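4.3 The vanity tasks

I'll be upfront that the bathroom vanity was my favourite of the workstations, and also the one that gave us the most grief. We'd already done the kitchen bench and the parts shelf by the time we got to it (Sections 4.1 and 4.2), and I figured a sink and a few small items would be a breeze after stacking bowls. Špela Petkov, who ran most of the sessions with me, bet me a coffee it wouldn't be. I paid up before lunch on the first morning.

The question for this section is the same as for the other two. If you asked a humanoid to do the small, boring jobs a person does at a bathroom sink - put the toothbrush back in the mug, move the toothpaste out of the way, turn the tap off - would you be happy to leave the room while it did them? We ran 405 attempts at the vanity across five tasks, all with the Numeo control policy, which had been trained on 3,000 teleoperated demonstrations collected at Novberg over the winter. Only 184 of those demonstrations involved a sink of any kind, and I think it shows.

The tasks were chosen by Amra Vukčević, who has a good eye for chores that sound like nothing. She wanted things that could be finished in under a minute by a sleepy eight-year-old. So we have tube-to-ledge (pick up the toothpaste and set it down behind the basin), brush-to-mug, mug-shift (slide or lift the mug a hand's width without tipping it), lever-down (close the faucet) and basin-wipe with a folded cloth. We ran them dry, with no water in the basin, and we reset the counter by hand between attempts. A reset was judged good enough if the person doing it would have been happy to find their own bathroom that way, a looser standard than the taped outlines we used for the parts shelf. I wanted some mess in the starting positions. Real counters have it.

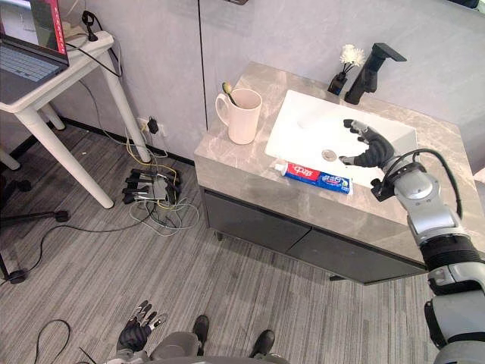 Figure 6. The vanity workstation, with the right hand over the basin. The toothpaste lies along the front edge of the counter and the toothbrush leans in the mug at left.

Let me start with tube-to-ledge, the task I'd have put money on. The tube lies flat, it's brightly coloured against pale stone, and it isn't going to break. The trouble is the height of the thing. A toothpaste tube gets very thin toward the crimp, and the policy had a stubborn habit of going for the middle with the palm straight down, closing the fingers, and coming up with air. When it did get a grip, the tube tended to swing around the pinch point and arrive at the ledge sideways. A person solves this without thinking by dragging the tube to the edge of the counter and pinching it from underneath. We saw the robot do something like that a few times, always when the tube had been reset with a bit of overhang, and I'd love to tell you it had learned the trick. My honest reading is that the overhang did the work.

Brush-to-mug was worse. The handle is skinny, the target is a hole not much wider than a fist, and the approach from the right means the forearm passes over the basin and comes close to the faucet. We had to stop attempts for faucet contact more often than for any other cause. Špela's view is that a shorter wrist bracket would fix most of it. Mine is that the policy just doesn't plan for the part of the arm it isn't using, and you'd see the same bumps with a shorter one, only later in the reach. We didn't settle this.

Mug-shift was the bright spot! The hand is good at big round things. It would wrap the mug from the side, slide it along, and let go cleanly, and it rarely disturbed anything next to it. Handle direction made less difference than we'd expected. If all anybody wanted from a household robot was for mugs to be moved a short way to the left, I'd say we're there.

Lever-down turned out to depend almost completely on where the robot was standing. The lever is a flat blade that angles up, so a push from roughly the right spot closes it with no grasp at all, and a push from a step too far back slides off the end. The Georgiev stance controller we borrowed for the parts shelf would probably have helped, but it assumes a hard floor and our vanity is on carpet, so we left it off.

Basin-wipe I'll mention only briefly, as scoring it was a headache. The arm moved nicely and the cloth touched the bottom of the basin most of the time. The corners were skipped. Amra scored these attempts from recordings and was tougher than I'd have been, and her scores are the ones we report in Table 3.

Across all three workstations we logged 2,053 attempts, and the vanity is where the gap between "did the motion" and "did the chore" was widest. An operator at the shop-floor end can live with that gap for some jobs, and the Limico fixtures we describe in Section 5 are one way of narrowing it. You can't bolt a fixture to somebody's bathroom counter. For the moment I'd let this robot tidy my mug and I'd stay in the doorway while it did the rest.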